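Rikgate Opens Its Simulation Lab to Visitors for an Afternoon in May

Rikgate will hold an open day at its simulation lab in May, with demonstrations of the software it uses to train and test robot arms before they are run on real equipment. Doors open at 1 p.m. and the last demonstration starts at 4 p.m. Admission is free, but places must be booked.

The lab works on tabletop handling tasks: picking up an object, moving it and setting it down without disturbing what is next to it. Most of this work is done in Ondel, the company's simulator. Visitors will be able to watch tasks being set up and run in Ondel on a large screen, and to try the controls themselves at one of two workstations.

Each demonstration lasts 40 minutes and is limited to nine people. The first half covers how a virtual room is built, including lighting, furniture and the physical properties of the objects. In the second half, staff run a handling task several times with small changes between runs, such as a bottle moved closer to the edge or a bowl turned to a different angle. Visitors may suggest changes.

"People tend to ask to see the robot, and we do have one to show them," said Anisa Tuhumury, who heads the lab. "But most of our week is spent on the rooms and the objects. If the glass in the simulator doesn't behave like glass, the practice runs aren't worth much. We want visitors to see that part of the job too."

The demonstrations will use the Nistor set, a group of virtual rooms that Rikgate built over the past year. The rooms are plain by design, with flat wall colors and simple furniture, and the tables in them can be filled with anything from lab glassware to kitchen items. 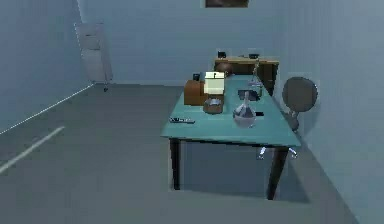 Staff will also discuss what the simulator does not yet do well. Clear objects are still difficult, as are thin metal tools lying flat on a surface. A short question period follows each session.

In the room next door, a physical arm will run a sorting task on the hour. Visitors must stay behind the marked line while it is moving. Children under 12 are welcome with an adult but may not use the workstations.

Plarkari, which supplies the lab's computing equipment, will have a table in the lobby with information on internships and technical jobs. Coffee and water will be available there all afternoon.

The lab is on the second floor and can be reached by elevator. Parking is available behind the building. Groups of more than 5 should contact the front desk before booking so they can be split between sessions.

Bookings can be made through the events page on the Rikgate website. Press visits can be arranged for the morning on request.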